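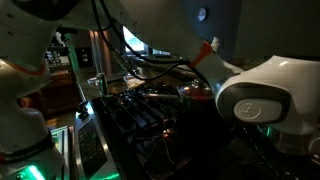 How to record a clean set of kitchen episodes (club members, read before Wednesday)

The Kesard entry needs 300 usable episodes of two arms handling a pot and its lid. Last term we recorded 122 and kept 66, so there is room for improvement, most of it ours.

1. Book both arms. One arm and good intentions will not lift a lid while something else holds the pot.

2. Check the cables before you power up. Move each arm slowly through its full reach by hand and watch for anything that pulls tight. Leopoldo Serrano skipped this in April and now owns a very short cable.

3. Put the pot on the grates, lid on, knob up. Shift it a little between episodes. A policy that has only seen one spot learns that spot beautifully.

4. Home the arms, start the recorder, wait two seconds, then move. Go slower than feels natural – then slower than that.

5. If you fumble the lid, recover and keep going. Good recoveries are worth having. Dropping it on the floor is not a recovery.

6. Label the episode right away. "final_good_2" is not a label, Tullio.

When you finish, park both arms clear of the cooktop and copy everything to the Gredberg folder. Nazareno Melis checks it at night and replies in one-word emails.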